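Donnelly Workshop Rentals: Frequently Asked Questions

Who may rent a bay?
Any adult who has completed the safety orientation, held each Wednesday.

What is the deposit?
The deposit is $85 per bay. It is returned after the final inspection.

May I store materials overnight?
Yes, up to 300 pounds per bay. Paints and solvents must be removed by closing.
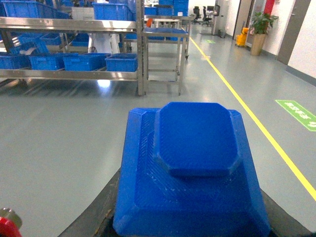 How do I cancel?
Notify the office in writing at least 18 hours before your booking. Later cancellations are charged in full.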